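From: Kwaku Akolgo
To: reading-group list
Subject: Re: October book, and why I think chapter 3 carries the whole thing

Magdolna Tóth wrote:

> Hi all,
>
> I finished the Godinho over the weekend and I'm more taken with it than
> I expected to be. For those who haven't started: the claim is that
> political trust is a kind of moral relation, close to promising, and
> that when a government breaks faith with its citizens the right word
> is "betrayal" and we shouldn't be shy of it. Chapter 3 is where the
> argument gets made. The rest is applications (pensions, water, the
> long bit on jury service).
>
> What I liked is that it gives you a way to explain why people stay
> angry after the money has been paid back. If trust were only
> prediction, then a refund plus better forecasting ought to settle
> things, and it plainly doesn't. Godinho says this is because the
> citizen was wronged as well as harmed. I think that's right and I
> think it's enough to sink the prediction view.
>
> Would people be willing to make chapter 3 the main reading and treat
> the rest as optional? It's 36 pages, so quite doable.
>
> Magdolna

I'm fine with chapter 3 as the main reading. I'm a lot less fine with the idea that it sinks anything, and since I probably can't make the first half of the meeting I'd like to get my complaints in writing.

Start with the refund case, which is the one everybody quotes. A town overcharges its residents for water, finds out, pays them all back with interest, and the residents are still furious. Godinho says the leftover anger has to be a response to betrayal. Why does it have to be? I can think of several duller explanations. The residents may not believe that was the only overcharge. They may resent the evenings they spent on the phone. They may have disliked the town council for years and be pleased to have a reason. The book mentions the first of these in a footnote on page 67 and says it "does not exhaust the phenomenon." Fine, but I'd like to see what's left after you take it out, and the book never takes it out.

The prediction view also has more going for it than we're told. The version under attack says that to trust someone is to expect them to act a certain way, full stop. I don't know who holds that. A grown-up version says that trust is expectation plus reliance: I've arranged part of my life around your doing the thing. If I've done that and you let me down, I have lost more than the cash. I've lost the arrangement, and I now have to go around checking everything else I built on it. That would make most people angry for a good while. It doesn't need a promise in the picture anywhere.

Magdolna, I expect you'll say that I can rely on the weather in that sense and I don't get angry at the rain. True, but I don't think that helps Godinho as much as it seems to. Anger at a person needs a person, sure. It doesn't follow that it needs a person who promised. If my neighbor leaves his porch light on every night and I get used to walking home by it, I may be annoyed when he turns it off, and I'd be wrong to say he betrayed me. The chapter goes from "this anger is aimed at an agent" to "this anger is aimed at someone who broke faith" in the space of two sentences (bottom of page 51), and as far as I can see the whole weight of the book is sitting on that step.

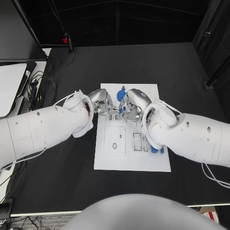 Then there's the question of who is supposed to have made the promise. With two friends I can usually point to something. You said you'd be there, or you let me go on thinking you would. With a state I don't know where to point. Godinho tries three candidates and I wasn't sold on any of them.

The first is campaign promises. But these are made by parties, often losing ones, and the chapter wants to say that people who voted against the winner are betrayed too. What was promised to them?

The second is law. A statute says you'll get your pension at such an age, so you've been given the state's word. I half like this one. The trouble is that the same statute book contains the rules for changing the statute book, and everyone knows it. A promise that comes with "unless a majority later thinks otherwise" written on the back is an odd promise. I would not call a friend a traitor for using an exit they had told me about.

The third is the one Godinho wants, which is that simply by governing, a government "invites" trust and so takes on the duties of someone who has been trusted. I've read this section twice and I still can't tell whether it's an argument or a way of speaking. Lots of things invite trust. An advertisement does. If the invitation is enough to create the duty, then the promise comparison isn't doing anything and we could have skipped it. If it isn't enough, I want to know what else was added, and when I missed it.

I should say that I'm not against moral language in politics. Réka and I had this out in the spring over the forgiveness book, and I don't want to be put down again as the person who thinks it's all incentives. Some governments do lie to people and some of those lies deserve hard words. My worry is about what happens when one particular hard word gets used for everything. Betrayal is a personal word. It tells you that you were singled out, or at least that you were known. Most of what goes wrong between citizens and offices goes wrong because nobody in the office knows you at all. A person whose file sat in a tray for a year may be worse off than a person who was betrayed, and I think it matters to be able to say so in its own terms. Neglect is bad. So is plain incompetence. I don't see what we gain by promoting them.

There's a practical side as well. If I'm told I've been betrayed, the natural thing is to stop dealing with the other party, or to wait for an apology. Neither is much use with a water department. You have to keep dealing with it, you want the bills to be right next quarter, and an apology from the current director for something the last one did is worth what you'd think. Godinho's closing chapter says that public apology "restores the moral relation." The evidence is one survey, with no sample size given in the text, and an anecdote about a mayor. I looked for the survey in the notes and found a reference to a conference talk. If somebody has the talk I would like to read it, but I'm not going to take it on faith. (Yes, I heard that as I typed it.)

Two smaller points, for whoever is taking notes.

On page 44 there's a sentence about children trusting their parents "before they are able to expect anything." I don't believe this. I'd have thought that small babies expect all sorts of things, and complain loudly when they don't get them. The chapter needs trust to come before expectation so that it can't be made out of it, and this is the only support offered. Botond knows far more about small children than I do, so maybe he can tell us whether there's anything behind it.

And the jury chapter, which Magdolna is proposing we make optional, is the part I liked best. It mostly drops the theory and looks at what people who've served on a jury think of courts afterward, including the ones who came away thinking less of them. It also has the only passage where Godinho considers that distrust might be the better attitude, at least some of the time and toward some offices. I'd trade half of chapter 3 for five more pages of that. Could we have chapter 3 plus the first section of the jury chapter? It's short.

Bonifacio asked me off-list whether the earlier paper makes the same case. It does, more carefully, and without the word betrayal in it. I found it more persuasive for that reason, though it concludes a good deal less. It might be worth handing around to anyone who's put off by the book's tone.

What would change my mind, since Magdolna will ask: one clear case where all the lost reliance has been made good, where there's no reason to fear a repeat, where no one lied, and where people are still angry and we'd agree they are right to be. I've tried to build one and each time I either feel no anger on their behalf or I find I've sneaked a lie in. Somebody else may be better at this than I am.

I can get there by 7:30, so if you could leave page 51 until then I'd be grateful.

Kwaku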